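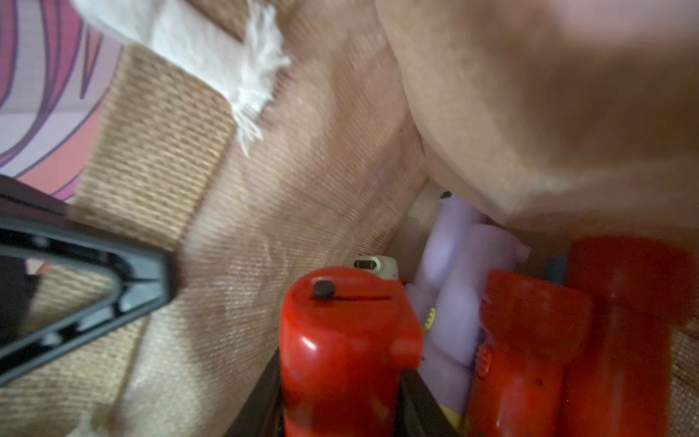 Figure 3. A woven strap, frayed cloth and a glossy red object against ribbed beige fabric.

4.2 Bags that will not stay open

Of all the carriers we looked at in the Bridholm study, the soft ones gave us the most to write about. A cardboard box keeps its shape whatever you put in it, bless it, but a burlap tote has sides that sag and a mouth that wanders, and whoever is packing must give some thought to the bag as well as to the torches. 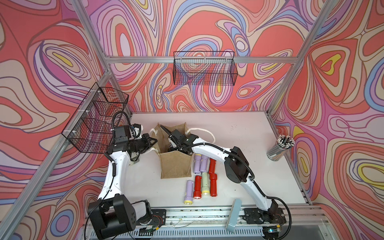
We were also rather taken with the handles. Thick rope is kind to the shoulder, but while a bag is being filled it has to lie somewhere, and a handle that flops inwards takes up the very opening one is trying to use - a small nuisance, but one our packers brought up again and again in their November diaries.
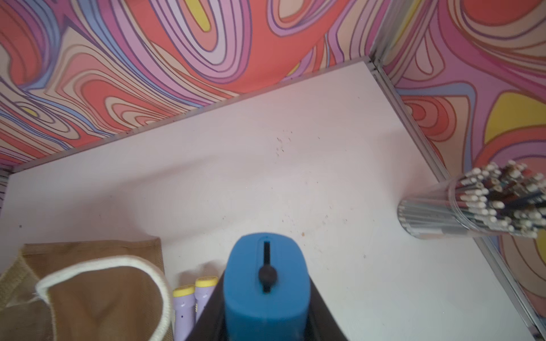 Tatu Were disagreed with us on this point, writing that handles bothered her far less than the crumbs and fibres burlap leaves behind, and that she would sooner shake out a bag twice than fold back a rope once.

We took her remark to heart and added 2 questions on cleaning to the Pletent form. Bottles, meanwhile, brought their own troubles, as they like to lie down and hide beneath one another. 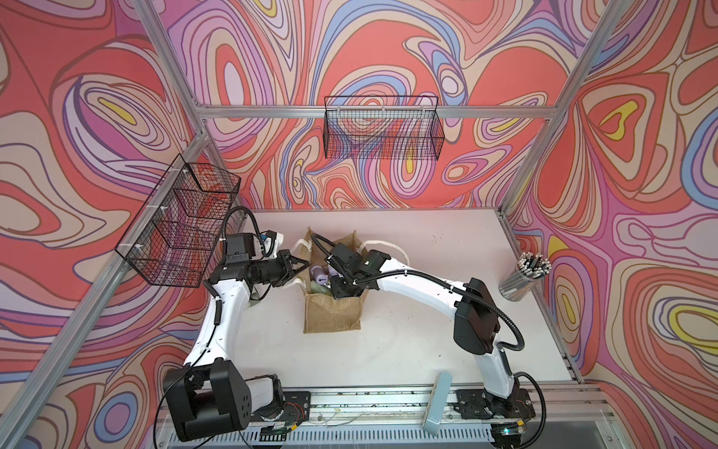

Should bottles go in before torches? On the whole we would put them in first, standing up if the bag allows it, and tuck the torches along the sides afterwards.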